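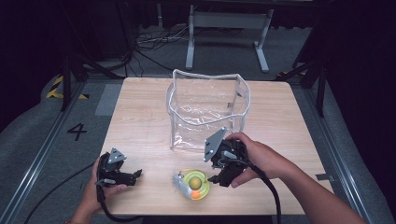
27/01/2020
By Meinir Bowen

4.2 Resetting the hybrid battery monitor (Domura)

1. Park on level ground and set the parking brake.
2. Switch the ignition off. Wait 70 seconds.
3. Press and hold the trip button, then switch the ignition to ON without starting the engine.
4. Release the button when the charge gauge flashes 3 times.

CAUTION: Do not touch the orange high-voltage cables.

Note: Repeat the reset every 4,000 miles.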